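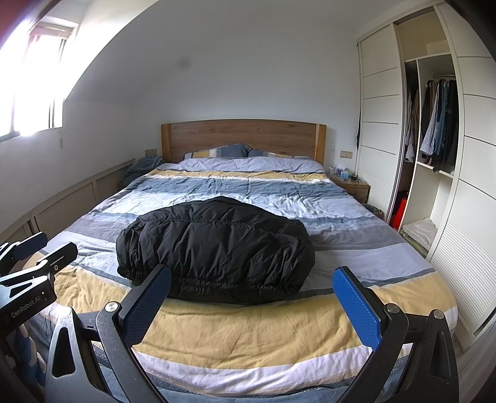

Yen-ting Fang wanted to know why anyone would buy yellow bedding for a room that already gets the sun in its face all morning, and whether I had thought of plain white. I had thought of plain white for the whole of May, as it happens, and got as far as the till with it, and then I saw the stripes.

Thu 8 September

Up early with the light, as I always am in that room. The blind only ever seems to come down as far as it feels like, and I've stopped arguing with it. I made tea, took it back upstairs, and sat on the edge of the bed meaning to sort out the winter things before work. I managed the black puffy one and then just sat, looking at the low white cupboard under the slope and wondering what on earth I have put in it. The louvred doors hide everything so kindly that I forget there is anything to hide. I know the spare pillowcases are in there, and the Forsyth blanket that sheds, and a bag of Dad's jumpers I keep meaning to wash by hand — and beyond that I couldn't tell you.

The stripes have grown on me even more than I expected. The mustard is the one everybody has an opinion about, but it's the slate blue I like best, especially first thing, when it looks a bit like the sea at Bulis did on the day we had the flask and no cups. I paid 53 pounds for the set and felt guilty as far as the bus stop. It creases if you so much as glance at it, and I have decided I don't iron duvet covers at my age.

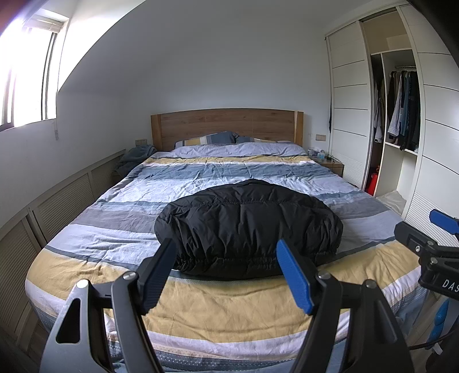
Photo: Yen-ting Fang

The puffy thing needs a proper wash before the cold comes, and I've been putting it off. The woman at Skurkow's, where they have the big machines, told me to go low and slow and to give it ages to dry, and to put a couple of clean tennis balls in with it so the filling doesn't clump. I haven't owned a tennis ball in years. Must ask next door, they have the dog.

I did think again about turning the bed round so the headboard is on the other wall. It's such a nice bit of oak colour and I'd like to see it from the door. But then I'd bang my head on the slope every night of my life, and both the switches would be miles away, so the bed stays where it is. I lay down across the middle for five minutes to think it over and was nearly late.

Soup for supper, the last of the leeks. Rang Margit and talked for more than 53 minutes according to the phone, mostly about her knee. Left the cupboard for Saturday. Clean pillowcases tomorrow, if I can find them.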